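Guest room bed has turned into the sorting table

ganirmont_85
Posted 9 Feb 2024
My sister moves in March and I said I'd clear the spare room. Everything from the closet shelf went onto the bed. The red bear handbag and the two plush pillows are hers. The rest I'm less sure about.

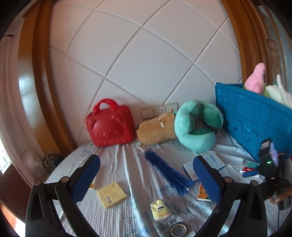 Spare bed, blue crate at the right

I want the small stuff in the crate and the pillows on top. Any reason not to?

mazza769
Medicine shouldn't go in a crate with everything else. Check the date on the box and put it in the bathroom if it's still good.

Urnari
I'd do the opposite of what you said. Handbag first, flat on the bottom — it's a hard shell, it can take the weight. Small packets go in a zip bag or you'll never see them again.

mazza769
Disagree on the handbag. That embossed front will scratch. Wrap it or carry it separately.

Urnari
Wrap it in the neck pillow then. Same crate, one trip.

ganirmont_85
Medicine is out. Still don't know whose fuzzy blue brush that is. Achilleas Christodoulou stayed here for 3 weeks so I'll ask him.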